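Ticket 1029: Wear on back wall of sorting bin, Bay 2
Status: Open
Priority: Low
Reported by: Joelle Saab
Assigned to: Bhupendra Ahuja
Site: Plilgate

Mon 26 July
Reported fault
Surface wear on the grey bin used for the red and green blocks. Strip along the base of the back wall has gone jagged and smeared at its lower part. Joelle asks whether the bin should be swapped before the next block order arrives from Bedari.

Checks done
Bin emptied, wiped with a damp cloth and left for 15 minutes. Smearing did not lift. Ran a fingernail along the seam between back wall and floor. Left part of the seam has a thin crinkled edge, slightly raised, not sharp. No movement in the walls when pushed by hand. Floor is speckled and paler toward the middle. Colour change can't be felt by touch.

Blocks put back in, three red and three dark green, bin returned to the tan boards.
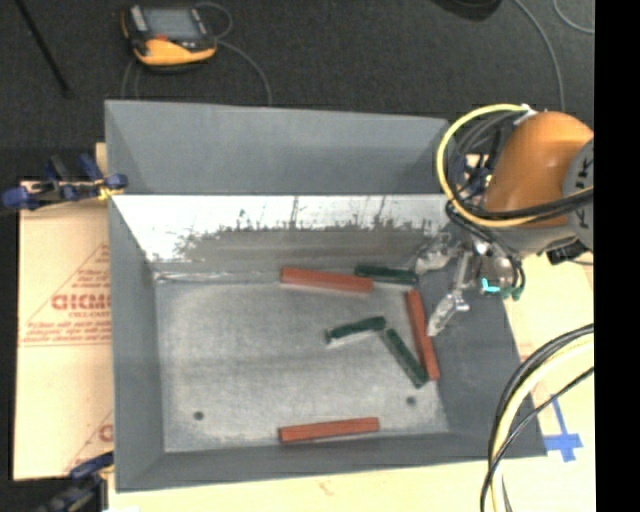 Holes in bin floor
Two small round holes in the lower part of the floor, one toward each side. Joelle asked if these were damage. Checked against the spare Vesden bin in the store, which has the same two holes in the same spots. Not a fault. Do not plug.

Blocks
No chips found on the ends. One green block had grey residue on a long face, cleaned off with the same cloth.

Action
1. Keep bin in service.
2. Trim the raised edge at the left of the seam. Do not pull it.
3. No solvent on the back wall until Huerta confirms what the surface is.
4. Recheck in October. Replace if the edge has lifted further.

Waiting on: reply from Huerta, their reference 57.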